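Week 9: Learning contact-rich manipulation from demonstration
Unit notes, Robot Learning (third year and honours)

Reading before the tutorial: chapter 4 of the course reader, and the two short papers on action chunking in the shared folder. Bring your plots from the Week 8 exercise.

9.1 Where we are up to

Last week's policies were trained on free-space reaching. The arm moved to a point, and the error was the distance left over at the end. Lid tasks are harder to score and harder to learn. The gripper has to arrive at a rim that is only slightly wider than the fingers can tolerate, make contact along one edge, and then apply force in a direction that depends on how the lid is seated. A centimetre of position error that did no harm in Week 8 is now the difference between a grasp and a miss.

The running example for the rest of the semester is the container task from the Gidwood bench. A single arm works on a plastic container with an amber lid, set at the left of a cloth-covered table. The plain cloth was chosen so that the background would contribute as little as possible to the image encoder.

9.2 The approach phase

We split each episode into approach, contact and retreat. The split is done by hand for the training set and by a small classifier at test time. Approach ends when the fingertips are at lid height and beside the corner they will work on.

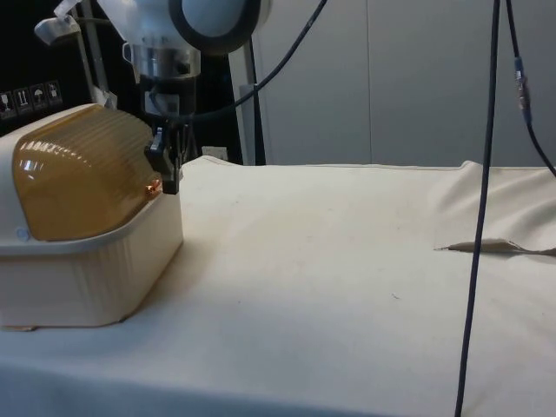

Dede Wumbei asked in the lecture whether the split is needed at all, given that a policy with a long enough action chunk ought to cover both sides of the boundary without being told where it is. That is a fair question and the answer depends on how much data you have. With 700 demonstrations the unsplit policy caught up with the split one on our bench. With 43 it did not, and most of the failures came within a few steps of first contact. If you are working with the small set for Assignment 2, keep the split.

Two notes on labelling. Mark the end of approach from the gripper pose and the video together, because the pose log alone lags the image stream. Where two labellers disagree, take the later time.

9.3 The contact phase

Let a_t be the commanded action at time t and let H be the chunk length. The policy predicts the whole chunk a_t to a_(t+H-1) from the current image and joint state. During approach we execute the full chunk before asking for another. During contact we execute only the first part and then re-plan, so that the policy can respond to the lid shifting under the fingers.

The choice of H matters more than students expect. A long chunk gives smooth motion and hides pauses in the demonstrations. It also commits the arm to a plan made before contact was established. In the contact phase we used H = 27 and executed the first 9 steps. Shorter execution windows made the arm hesitate at the rim, with consecutive chunks disagreeing on which way to push.

Averaging overlapping chunks (temporal ensembling) reduces that disagreement. The cost is that sharp changes in the commanded motion get blurred, and releasing a lid is a sharp change. The Nyarko baseline in your starter code has ensembling switched on by default. Try it both ways and report both.
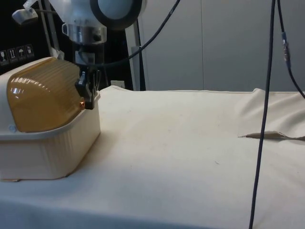
The force signal is not given to the policy in this version. Contact has to be inferred from the wrist pose, the gripper opening and the images. This works better than it sounds when the lid has visible structure, such as ridges, since a small movement of the lid changes the pattern of highlights in the image. It works poorly on matte lids. Section 9.5 lists what we would try next.

9.4 Scoring

Success is a poor measure for this task if it is the only one you report. A run can finish with the lid where it should be after three attempts at the rim, and another can fail after one clean grasp. We record four things per run:

Lid state at the end, judged from the final image
Number of separate contacts with the rim
Displacement of the base from its starting position
Time from end of approach to start of retreat

Base displacement is the one that most often separates policies with the same success rate. A policy that shoves the container along the cloth has usually learned to push before the fingers have closed.
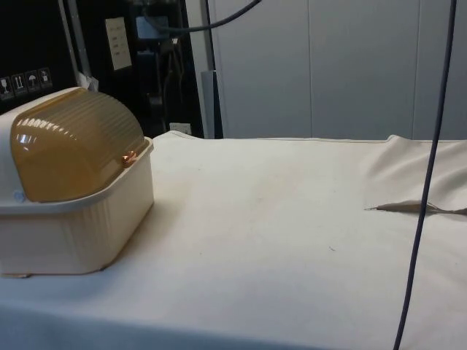
To measure displacement, compare the base outline in the first and last images of the run, using frames with the arm clear of the container. The left end of the container falls outside this view, so fit to the right end and the front face only. The fitting script is in the Clilumside folder with the camera calibration. Check the calibration date against your run before using it; the mount was re-tightened in February and files from before then will give you a constant offset.

9.5 Open problems

Adding wrist force as an input. Early attempts overfitted to the demonstrator's style of pressing.

Generalising over lid shape. The current policy has seen domed lids only, and we have no reason to think it will handle flat ones.

Recovering from a partial grasp. There are very few recoveries in the demonstrations, so the policy has little to copy. The Istalley notes describe one way of collecting them on purpose, by starting episodes from the failed state.

9.6 For the tutorial

Plot number of contacts against base displacement for both ensembling settings. Mark failed runs in a different colour. Be ready to say which setting you would keep, and at which chunk length.

Assignment 2 is due at 5 pm on the date in the unit outline. Submit code and report as separate files.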